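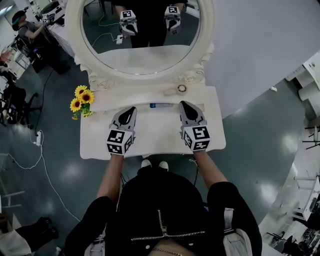
4.2 Before each take

1. Rest both grippers on the tabletop, jaws pointing away from you.

2. Check that the marker cubes face clear of your sleeves. The Trutow software reports "tracking good" with one cube half covered. Do not believe it.

3. Hold still for 2 seconds, then start.

Note: Mirrors give a second set of markers. The filter is said to ignore them. We would still check the log by eye.

Caution: Keep cables out of walkways. A signed checklist does not move a cable.

Stop after 90 minutes, whatever the schedule says.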